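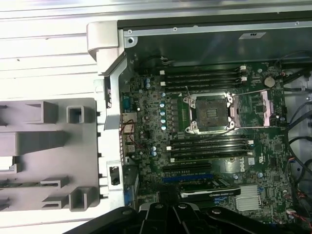 Waste and Resource Management, Unit 6
Handout 6.2: Reuse of office computers
Thijs Mulder
Revised 2018-07-11

Read before the seminar. Sections 1 to 3 are background and will not be covered again in class. The case in section 5 is the one you will be asked to write up.

1. Where the unit has got to

Last week we looked at kerbside collection and what happens to mixed plastics. Small electrical goods came up in the discussion and several of you asked why so few of them are used a second time. Office computers are a good place to start. They leave a building in large batches, all much the same age and often the same model, and somebody has kept a list of them. Household goods arrive one at a time in whatever state they are in.

Three words are used loosely in the press and you should use them carefully in your written work.

Reuse: the item carries on doing the job it was made for, with a new owner or the same one.
Recovery of parts: the item is taken apart and some pieces go into other machines.
Recycling: the item is broken down and sold as material.

Repair can belong to either of the first two. A machine with a new power supply is still being reused. If the power supply came out of a scrapped machine, parts have been recovered as well, and a careful report will show both.

2. Why the order matters

The waste hierarchy puts reuse above recycling, and you met the general argument in Unit 1. With computers the argument is stronger than with, say, glass bottles. Much of the energy and water that goes into a desktop computer is spent making it, and the chips and circuit boards take a large share. Shredding a board gets back some copper and a little gold. It gets back none of the work that went into making the board.

There is a counter-argument and you should be able to state it fairly. Old machines may draw more power than new ones. If a computer is left on all day, every day, the extra electricity can in time outweigh what was saved by keeping it. How soon depends on the machine, the hours of use and where the electricity comes from. For a desktop that is switched on for a few hours a day the case for keeping it is usually good. For a server it may be poor. Do not write "reuse is always better" in the exam.

A second objection is that cheap second-hand goods may be bought in addition to new ones and so replace nothing. We will come back to this in Unit 8 under rebound effects.
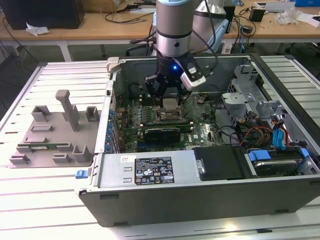
3. Who holds the machine, and for how long

A common pattern in a large office is as follows. The computers are bought or leased together. At the end of the agreed period they are swapped for new ones, whether or not they still work. The old ones go into a store room. What happens next depends mostly on who is responsible for the room.

Time spent in storage is the part that students tend to miss. A desktop loses resale value every month, and it loses it just as quickly in a cupboard as on a desk. If the firm waits until the store is full before ringing a contractor, the oldest machines may have gone from saleable to scrap in the meantime. In interviews, facilities managers often give data security as the reason for the delay. They do not want a drive leaving the building until someone has signed for it, and the person who signs has other things to do.

So the first practical measure is a date. A contract that says machines are collected within 30 days of being switched off will do more for the reuse rate than a leaflet on the wall.

4. Sorting, and what decides the outcome

At the sorting stage each machine is given a grade. The names of the grades differ from one firm to another, but most schemes come down to working and tidy, working and shabby, faulty but worth repairing, and parts or scrap. The grade is partly technical and partly commercial. A faulty machine of a popular model may be repaired while a working one of an unpopular model is stripped.

Labour is the main cost. You can check this yourself with the Jirkard worksheet (on the shared drive, second tab). Change the price of scrap metal and the result hardly moves. Change the minutes spent per machine and a profit turns into a loss very quickly. This is the reason sorters look for quick tests that can be done before any case is opened.

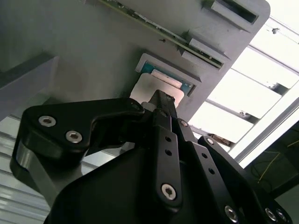 Design also has a say in how many minutes are needed. A case held shut by one catch is cheaper to sort than a case with hidden screws, and a part that lifts out whole can be tested and sold whole. Small boards are awkward in this respect. Take the narrow green one in the photo, which runs along a grey panel and is covered in tiny components: as material it weighs next to nothing, and the price it could fetch as a spare has to cover the time needed to get it off. Most sorters would leave a board of that kind where it is unless they had an order for it. Memory and drives are treated differently – they are standard, they are easy to post, and buyers know what they are getting.

Processors fall somewhere between the two. They are valuable for their size and they fit only certain boards. A stripped machine with its processor sold separately is then hard to sell as a whole, so the decision to take one out should be made late. Roussel, whose article is in the reading pack, calls this "the point of no return" and argues that too many firms reach it on the first day. I think the article overstates how often it happens, but the reasoning is sound and you may use it.

5. Case: Sallilura district offices

The district offices at Sallilura replaced their desktops over one winter, starting in November. In all, 1034 machines were taken out of use. The contractor, Kolletti, was paid a fixed fee of 3000 euros for transport and was to keep whatever it earned from resale. Of the machines collected, 670 were sold on as complete computers. The rest were stripped for parts or sent for recycling, and the final report does not separate these two.

Points to note as you read the report:

The fee covered transport only. Wiping the drives was to be done by the district's own staff before collection, and it fell behind almost at once.

Machines came from several buildings. Those from the main office arrived with a list. Those from the branch offices did not, and the contractor had to make one.

The contract set no target for reuse. The contractor had a money reason to sell whole machines where it could, but also to stop work on any machine that took too long.

Power cables were collected in separate boxes and do not appear in the report anywhere.

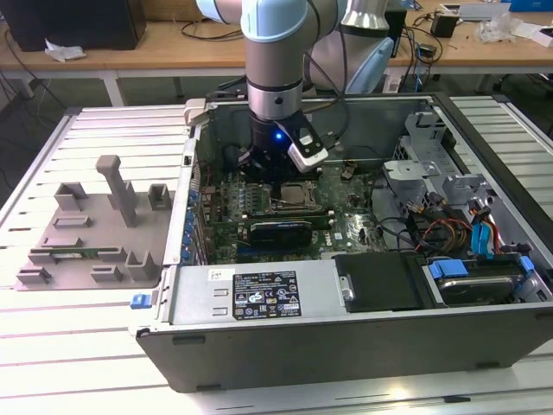
Fig. 4. Desktop tower on its side, side panel removed.

6. Measuring the result

Schemes of this type are reported either by number of items or by weight. The two can give quite different pictures. By weight, a steel case counts for a lot and a memory module for almost nothing, so a scheme that recovers every module and scraps every case looks poor. By number, a keyboard counts the same as a server. Say which measure you are using each time you quote a rate, and do not compare a rate in one with a rate in the other.

You should also say what the rate is a share of. Machines collected is the usual base. Machines retired would be better, but few organisations know that number, as some computers are taken home, lent out or forgotten.

7. For the seminar

Work out the reuse rate for Sallilura by number of items. Bring the working.

List what you would need to know to give the same rate by weight. Say who would hold each piece of information.

Redraft one clause of the contract so that drives are wiped on time. Keep it under a hundred words and state who pays.

Written answers go in the tray outside the unit office before the class. Late work can be emailed, but please put the unit number in the subject line.

Reading: Roussel article (pack, item 4); Sallilura final report, main text only. The annexes are long and mostly serial numbers.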